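# Bike parking at the Gutska building plaza – where do you leave yours?

**slabrider**

Starting a new thread because the old one got locked. I begin at Gutska in July and will be riding in from the Khương side. The welcome email says "cycle parking is available on the plaza" and nothing else. I walked over to have a look. It's a big paved area with trees on both sides and the round building at the far end, entrance straight ahead. I didn't know if I was supposed to lock up by the door or somewhere else.

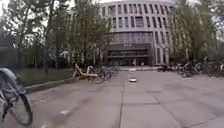 **tenspeed_939** replied that the door is the wrong place. Reception will ask you to move anything left by the step, and they're right to, people come through there with strollers and carts. Use the edge of the paving, under the trees.

**slabrider**

OK, thanks. Is there a rack under there or do people use the kickstand and a wheel lock?

**mudguard**

Kickstand and wheel lock, mostly. I've parked there for 2 years and had one bell stolen. I go for the part near the trees and get there before 9 if I can, it's the side everyone wants. The share bikes tend to end up further along by the grass.

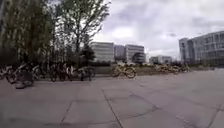 *Dark bikes under the trees, yellow ones along the grass strip.*

**tenspeed_939**

I'd disagree on the tree side. It's packed so tight that you end up with somebody's pedal in your spokes. I've had a bent fender and a brake cable pulled out. Walk a bit more and park by the hedge.

**mudguard**

The hedge side is open to the wind though. I tried it one spring and found my bike on the ground more than once. I'll take a scratched fender over that.

**tenspeed_939**

Get a two-legged stand. Mine is a Skuvurlow and it hasn't gone over yet – cheap thing, heavy, works fine. There's usually plenty of room out there too. 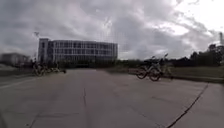
*Hedge side, five bikes, gray day.*

**longwayround**

Both of you are arguing over 300 steps. The real issue is that there's nothing to lock to on either side. A wheel lock won't stop two people with a van. I wrote to building services and asked for proper hoops set into the slabs. Got ticket number 947 and a note saying it was passed to Plaltomier, who look after the paving. That was in March.

**mudguard**

Hoops in the middle of the plaza would be a mess for anyone walking. Along the edge, fine.

**longwayround**

Along the edge is what I asked for. Nothing in the middle, the joints are bad enough on narrow tires without posts to steer around.

**slabrider**

How bad are the joints? I'm on 25s.

**tenspeed_939**

You feel them. Cross them square and take it slow when it's wet. The ones that run at a slant are the ones I watch for.

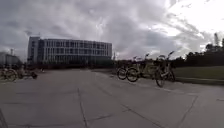
*The slabs and their joints, looking toward the long building.*

**mudguard**

And it looks like there's one down on the left, tenspeed. I rest my case about the hedge.

**tenspeed_939**

One bike. Could have been knocked over by anything.

**slabrider**

I'll try the trees the first week and the hedge the second. Does the two-legged stand fit a frame with disc brakes?

**tenspeed_939**

Mine bolts on behind the bottom bracket, so discs don't matter. Check that you have the plate there before you order.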